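Brader vs Steseck fingers on a two-arm table setup

Forum › Grippers and end effectors

busi_m
Thursday, 9:14 pm

Trying to pick fingers for our tabletop pair before we order more. Had the Brader stock ones on since April, borrowed a set of Steseck from Elmarie Van Wyk's bench. Same arms, same controller, same speed. Task is dumb simple, pick up a bowl by the rim, put it down somewhere else, do it again.

So far the Brader grip is fine on anything with a straight side. Thin curved rims it kind of walks off. Steseck holds better but they're wider and bump the table if you come in low.

Anyone run both? Not looking to spend 700 on a pair and find out after.

torquenut
Which pads on the Braders? The hard ones that ship in the box are junk. Swap pads before you blame the fingers.

busi_m
Stock pads. Didn't know there were others

torquenut
There you go. Fourie sells soft ones, two sizes, get the small. 15 a set last I looked.

kdl_shop
Disagree with torquenut. Had the soft pads on for a month and they peel at the tip if you do a lot of rim grabs. Glue doesn't hold. Went back to hard pads and just closed slower. Also what are you closing at? Full force on a light bowl tips it every time.

busi_m
30 percent. Tried lower, it slid.

torquenut
Peeling is a prep problem, you have to wipe the finger with alcohol first. Mine are fine.

kdl_shop
I did wipe them. Twice.

gantry_pete
You're both argueing pads and she hasn't said where the camera is. If the depth is off by a hair at the rim no finger is going to save you. Overhead or head cam? Wrist?

busi_m
Head cam, looks down over both arms. Wrist cams are a Brurnico pair, not mounted yet. Cable was too short, waiting on that.

gantry_pete
Then that's your problem IMO. From up there the gripper covers the rim right when you need to see it. Do the wrist cams first, fingers after.

elmarie_vw
Elmarie here, they're my Stesecks so I get a say. Pete is half right. I ran 14 grabs on my own rig with no wrist cam and they were ok as long as the approach was straight down. Come in at an angle and yeah, forget it. Busi your right arm comes over from the side with the elbow way out, try moving the start pose.

Also don't leave the cloth that close, the vision picked mine up as a bowl once. Took me an evening to figure out.

busi_m
OK ran it again tonight. Moved the start pose, wrist more level, fingers lowered into the bowl so it pinches the rim instead of pushing down on it. Cloth is still on the table, I know, I need it for the next task.
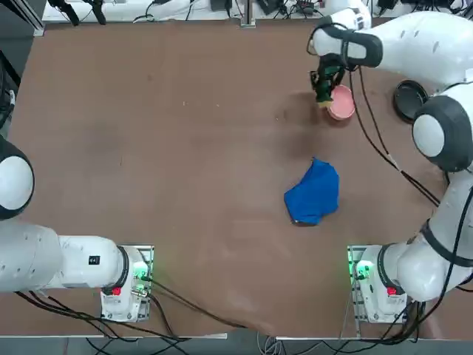

Force still at 30, didn't touch it. Going to order the small soft pads anyway and do the same run with both so there's somthing to compare. Wrist cams whenever the cable shows up.

kdl_shop
Change one thing at a time or you won't know which one did it. Pads OR pose.

torquenut
Pads.

gantry_pete
Camera.

elmarie_vw
Pose first, it's free. And I need my fingers back by the weekend, or at least the left set – got a demo.

busi_m
Left set is coming off tomorrow, will drop them at your bench before lunch. Will post numbers for the Fourie pads when they get here.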